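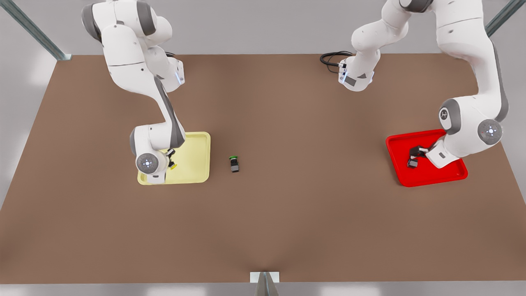

Consolacion Tagle has a simple way to start a conversation about robots. She asks the visitor to sort a box of push-button switches by the colour of the cap. There are trays for this, one for each colour, and most people finish before their coffee is ready. Then she asks how long they believe a machine needs for the same box.

"Everybody says it is faster," she told me when I came to the offices of Adatell on a rainy morning. "They have seen films of car factories. But in the car factory the part comes always to the same place. On a bench, somebody puts the box down a little to the left and the work is already different."

Tagle worked for many years on the shop floor at Villanueva, a firm which assembles control panels for lifts and pumps. She knows the small jobs there very well. A panel can need a green button, a yellow one and a red one, and behind each button there is a contact block that must be fixed the right way round. At the end of a shift the spare switches come back mixed, and a person must put them in order again. It is dull work and the young people do not stay in it.

Now she leads a small team that tries the same job with two arms at a table. The project is called Plollance. Most of the trying is done in simulation, and this surprised me, so I asked her whether a computer table can teach anything about a real one.

"It can teach you where you are stupid," she said, and laughed. "In the computer I can put the switch down in 1,351 different positions during one night and I do not have to pick anything up from the floor. When we have a mistake there, we will surely have it also in the workshop. The opposite is not true, unfortunately."

The switch looks like an easy thing to hold, but it has a round cap, a narrow collar and a square body, and each of these wants to be gripped differently. If it lies on its side, the cap may be pointing away from the camera, and then the arm has to decide about the colour from very little. Tagle told me that a switch which is standing upright is a gift.

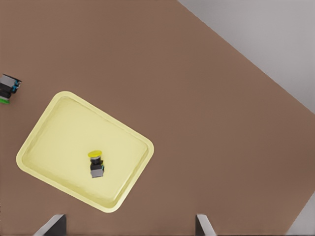

"People ask me only about picking," she continued. "I would like them to ask about putting down. You have the switch over the tray, good, and now you open the fingers. Does it stand? Does it roll against the side? A woman on my old line did not think about this in twenty years, her hand did it for her."

In the last series, the team ran 756 attempts and 143 of them failed. I said that this did not sound so bad to me. Tagle did not agree. In her old workshop, a person with such a number would be sent home, she said, and a machine which needs somebody beside it has not saved anybody's time.

Her colleague Chinyere Nwankwo joined us for the second half of the talk. She came to Adatell from Rurnis, where she worked on machines for the home, and she is more patient with the numbers. For her, the home is the harder place.

"In a workshop you can say, please, the yellow tray stays here," Nwankwo explained. "In a kitchen you cannot say this to a family. I tried for two years to have cutlery put away in a drawer. Spoons were fine. Then somebody bought a new potato peeler."

She expects that machines will sort parts on a bench, with a tray for every colour, quite some time before they will empty a dishwasher without help. When I asked for a year, she refused politely. Tagle was less careful. She would like to have the arms on trial at Villanueva in September, on the late shift, with one kind of switch and no more than three colours.

And the people who sort the switches today? Tagle has spoken with them. She said most were curious, one was angry, and she understood the angry one best. "He asked me who will check the machine. I said, you, if you want. He is thinking about it."

Before I left I did the box myself. It had 43 switches in it and I put a green one among the yellow ones. Nwankwo found it and moved it over to its own tray while she was still talking about spoons.

Related items
Why folding a towel is still difficult for a machine
Night shift at the panel works: a visit
Readers' letters: would you let a robot wash your glasses?
What a gripper can feel, and what it cannot
A short guide to push-button colours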